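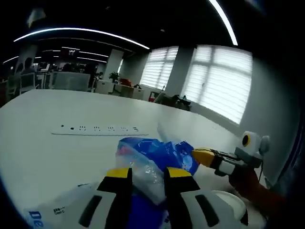
일레아나 룽구는 지난 호 '포장재 분리' 항목에 대해, 비닐 포장은 펴서 접는 것보다 구겨진 채로 모으는 편이 작업 시간이 짧다는 의견을 보내왔다. 접는 데 드는 시간이 회수함 공간을 아끼는 효과보다 크다는 것이 요지다. 편집부에서 Gestonero 2층 사무실의 기록을 다시 확인했고, 결과를 이번 호에 싣는다.

## 탁자 위 비닐 포장 정리: 기준 수정

1월 한 달간 2층에서 나온 비닐 포장은 3,942장이다. 유색 불투명 비닐과 반투명 비닐을 합친 수치이며, 완충재와 종이 상자는 집계에서 제외했다. 이 가운데 311장은 분류가 잘못되어 재작업 대상이 되었다. 재작업 사유는 대부분 두 종류의 비닐이 겹친 상태로 한 묶음이 된 경우였다. 파란 포장에 반투명 비닐이 붙어 있으면 한 장으로 보고 그대로 넘기기 쉽다.

룽구의 지적은 일부 타당하다. 얇은 반투명 비닐은 접어도 금방 되펴지므로 접는 공정을 둘 이유가 약하다. 반면 광택이 있는 두꺼운 포장은 구겨진 상태로 넣으면 부피가 거의 두 배가 되고, 회수함이 오후 3시 이전에 찬다. 따라서 재질별로 기준을 나눈다.

**변경된 순서**

1. 탁자 위의 포장을 한 장씩 떼어 놓는다. 겹친 부분은 양쪽 끝을 잡고 분리한다.
2. 내용물이 남아 있는지 손으로 눌러 확인한다.
3. 반투명 비닐은 펴지 않고 모은다.
4. 유색 두꺼운 비닐은 공기를 빼고 긴 방향으로 한 번 접는다.
5. 인쇄 문구가 있는 봉투는 문구가 위로 오게 둔다. 품목 대조가 끝나기 전에는 회수함에 넣지 않는다.

종전 기준에 있던 '두 번 접기'와 고무줄 묶음은 삭제한다. 고무줄은 회수처인 Bunmont에서 이물질로 분류하므로 남은 재고도 사용하지 않는다.

### 탁자 사용

흰 상판에서는 반투명 비닐의 가장자리가 잘 보이지 않는다. 창가 쪽 조명을 끈 시간대에는 더 그렇다. 즈지스와프 파브워프스카는 상판에 짙은 색 매트를 까는 방안을 제안했고, 5일간 시험한 뒤 채택 여부를 정하기로 했다. 매트 규격은 600 × 900 mm, 두께 2 mm, 무광이다. 시험 중에는 접시류와 케이블을 매트 바깥에 둔다. 정전기로 비닐이 매트에 달라붙는 현상이 생기면 시간과 실내 습도를 함께 적는다.

### 기록 양식

재작업 건은 기존 양식의 '기타' 칸 대신 새로 추가한 '겹침' 칸에 적는다. 재질은 유색/반투명 두 가지로만 표시하고 색상명은 쓰지 않는다. 한 묶음에서 두 재질이 나오면 두 줄로 나누어 기입한다. 1월분 311건은 마리치카 스르부가 새 양식으로 옮기고 있으며, 원본 기록지는 Iordache 서류함 아래 칸에 있다.

매트 시험 결과는 다음 호에 수치만 게재한다. 3층은 당분간 종전 기준을 유지한다.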